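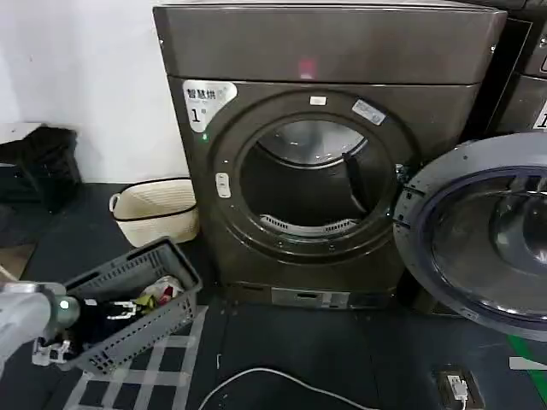

Udeo opens its first store for knitwear and tailoring

May 2, 2024

The label Udeo, known until now for its small online collections, has opened its first store. It is on the ground floor of a former printing house, and the opening collection has 36 looks for women and men.

The collection was designed by Consuelo Ponce, who founded the label after several years as a pattern cutter. She has kept to the long coats and the narrow shoulders that her customers know, but the colors are new: brick, pale olive and a milky blue which she uses mostly for linen. There are also three evening dresses, the first that Udeo has made.

"I wanted that people can touch the cloth before they buy it," said Ponce at the opening. "On a screen a good wool and a bad wool look the same."

The wool comes from the weaving mill Testard, which has supplied the label from the beginning. For the knitted pieces Udeo has worked for the first time with Tapia, a family workshop that still finishes its collars and cuffs by hand. A cardigan with a shawl collar, knitted in one piece, was the most tried-on item of the evening, and in two sizes it was already sold out when the doors closed.

The interior was planned by Sorcha Leckie. She left the old columns as they were and hung the clothes on low rails, so that one can see across the whole room. In the back there is a table for alterations, where a tailor will work in the afternoons. Shortening of sleeves and hems is included in the price for all coats and jackets.

Udeo makes roughly 2000 garments per year and does not plan to increase this number quickly. A second delivery, with lighter shirts and skirts, will arrive in the store in the next weeks. The autumn collection will be shown in October, together with a small line of leather bags made with the studio Cetik. Prices for the bags are not yet announced.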